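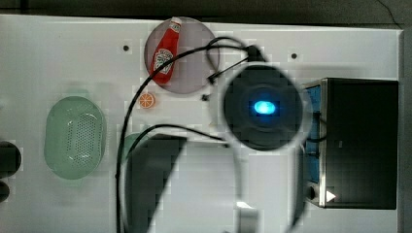

The toy ketchup on its plate, Pukmont lab, 1 July 2024.

Run 163. Visitación typed it in before the arm was even home. Coffee gone. Tannous wanted the number by six and the number was bad.

"Same policy," Tõnu said. "Same weights?"

"Same everything. Just the wording."

That was the whole paper, really. Tell the arm the task one way, then say it sloppy, the way your aunt would, and see if it still knows. Put the ketchup on the other plate. Ketchup, other plate, come on. 351 trials planned, half clean, half sloppy. Gitia had done fine on the clean half. On the sloppy half – well.

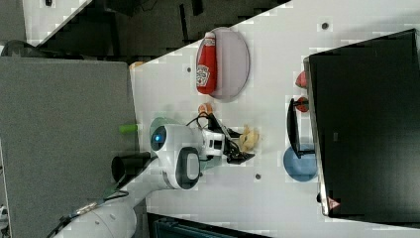
"Read me the sloppy ones," he said.

She read them. Flat voice, fast. Failed. Failed. Reached the wrong thing. Failed. Then 3 good ones in a row and she stopped.

"What."

"These are mine. I wrote these three. The rest are yours."

He came round the desk to look. Scrolled up, scrolled down. His were all eleven words, fourteen words, sorry and please and if you dont mind.

"You're too polite," she said.

"It's a variable."

"It's not in the table, Tõnu."

Long quiet. The fan in the rack. He pulled teh chair over and sat down hard.

"So we add a column," he said.

She was already typing it. Politeness, zero to 6. Run 164.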